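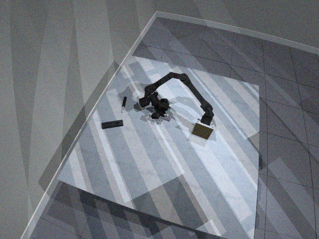
One reader of our October issue wrote that she had stopped taking her iron tablets the day her bottle ran out, and that no one in her doctor's office had ever told her whether she should buy another. She had been given a blood test, a result, and a recommendation to supplement. She had not been given a second test, a stopping date, or the name of a person to call. Her letter ran to four lines and asked only whether this was usual.

It is usual, and it ought not to be. The position of this publication is that a recommendation to take a dietary supplement should be treated as the opening of a course of care, with a stated purpose, a stated length and a planned review. At present it is too often treated as a parting courtesy at the end of an appointment.

The supplement aisle encourages the habit. Products are sold in bottles sized for the shelf and for the shipping carton. A person told to take one tablet a day will take it for as long as the bottle lasts, and the length of treatment is thereby set by the manufacturer. Some people then buy again out of loyalty and continue for years. Others stop. In neither case has a clinical judgment been made.

The Solinent Center for Community Nutrition reviewed the records of 3505 adult patients who had been advised to begin a single-nutrient supplement at its member clinics. Of these, 2548 had no follow-up test or dietary review of any kind noted in the file. The Center was careful to say that some patients may have been seen elsewhere, and that a note missing from a file does not prove that a conversation never happened. We accept both cautions. Even a generous allowance for them leaves a large number of people who were started on something and then left alone with it.

The usual defense is that supplements are mild. Many are, at ordinary amounts, for most healthy adults. But the body does not handle every nutrient in the same way. Vitamins that dissolve in water are, for the most part, passed out when they are not needed, although high amounts of certain ones can still do harm over time. Vitamins A and D are stored. Iron is stored as well, and the body has no ready means of getting rid of an excess. A person whose iron was low two years ago, and who has taken tablets ever since, may no longer be low. Only a test will say so. There are also interactions to be considered: calcium can interfere with the absorption of some thyroid medicines, and vitamin K matters a great deal to anyone taking warfarin. A patient whose prescriptions have changed since the supplement was first suggested deserves to have the whole list looked at again.

A second defense is cost. Follow-up takes staff time, and laboratories charge for their work. We do not dismiss this. The clinics that serve the poorest patients are the least able to add appointments, and it would be wrong to lay on them a duty that they cannot pay for. Yet the patient is also paying, month after month, for a product that may have finished its work. For a household on a tight budget, the price of an unneeded bottle is the price of groceries, and groceries are where the nutrients should be coming from in the first place.

The Aguiar clinic group has shown that the matter can be handled without great expense. Its practice is to write three things on the same sheet as the recommendation: the reason for the supplement, the amount, and the week in which it will be reviewed. For most adults the review falls at 6 weeks or at 6 months, depending on the nutrient, and much of it can be done by telephone. Where a blood test is needed it is ordered at the first visit, so that the patient does not have to ask for it. The sheet goes home with the patient and a copy stays in the file. The group reports that its front desk staff found the change a nuisance in the first weeks and then ceased to mention it.

We are less persuaded by the commercial answers now on offer. Virance, which sells monthly supplement packs by subscription, invites customers to fill in a questionnaire each season and adjusts the contents of the pack to match. Woto offers something similar through its retail counters. These services are pleasant to use, and their questions are not foolish. A questionnaire about tiredness, sleep and appetite cannot, however, measure ferritin, and a firm whose income depends on the next shipment is poorly placed to tell a customer that no further shipment is required. We make no accusation of bad faith. The arrangement itself is at fault, and it would be at fault in any hands.

Some of our colleagues will object that this approach makes too much of deficiency and too little of diet. We share a good part of that concern. A supplement is frequently recommended in place of a discussion of what the patient eats, since the discussion is longer and sometimes uncomfortable. It touches on money, on who does the cooking, on hours of work, on drink. A planned review gives that discussion a second chance. The patient who returns after some weeks has had time to notice what is on the plate, and the practitioner has a number to compare with the first one. If the number has risen, the two of them can talk about how to hold it there with food. If it has not, there may be a problem with absorption, or bleeding, or a tablet that upsets the stomach and has been sitting in a drawer.

That last case is more common than practitioners like to think. Iron in particular is hard on many people — constipation and nausea are the complaints most often heard — and patients who feel they have failed at a simple instruction do not always say so. A different form, a smaller amount or a dose on alternate days may suit them better. None of these adjustments can be offered to someone who has not been asked to come back.

We therefore recommend that any practice which advises supplements adopt a written review date as a condition of giving the advice. Where no date can be given, the practitioner should consider whether the advice is ready to be given at all. We would ask professional bodies to include the review date in their model forms, and we would ask insurers to recognize a short telephone review as a service worth paying for.

To readers who are taking a supplement now and cannot recall why it was first suggested, our advice is modest. Do not stop a prescribed product on the strength of an editorial. Take the bottle to your next appointment, together with any others in the cupboard, and ask what each is for and when it will be reconsidered. Pharmacists can often help with the first part of that question, and the consultation is generally free.

The reader who wrote to us has since been told by this office to request a repeat test. We have asked her to let us know whether the request was granted.

The Editors
3 March 2014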